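Table Clearing Assistants, Household Sorting Study
Tovton, ground floor workroom
Posted 2021-07-01

Minhas is recruiting five assistants for a study of how small mixed items are cleared from household tables. Work runs through August in sessions of 125 minutes. Previous experience is not required.

Each session uses one table and a set of items drawn from a stock of almost 200. The stock covers empty food packaging, ornaments, stationery and kitchen smallware. Items are set out in pairs or small groups. Packaging goes to the waste tray, ornaments to the shelf, everything else to the box marked Return.

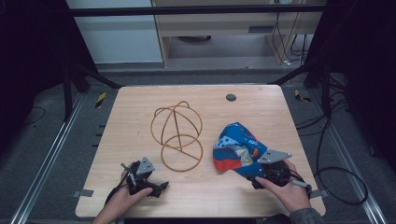 Mixed pair: orange wire sculpture and crumpled chip bag.

Duties:
Lay out items according to the printed sheet.
Clear the table in the order given.
Lift open wire pieces without bending the loops.
Keep crumpled packaging crumpled; do not flatten or fold it between runs.
Record dropped or damaged items on the session form.

Requirements:
Full use of both hands and normal or corrected eyesight.
Able to stand for 43 minutes at a stretch.
Close-fitting sleeves. No rings or bracelets.

Training takes place in the first session and is paid at the normal rate. Item sets are supplied by Stanov.

Apply in writing to Selamawit Teshome, stating available dates. Questions about access to the building go to Uzma Durrani.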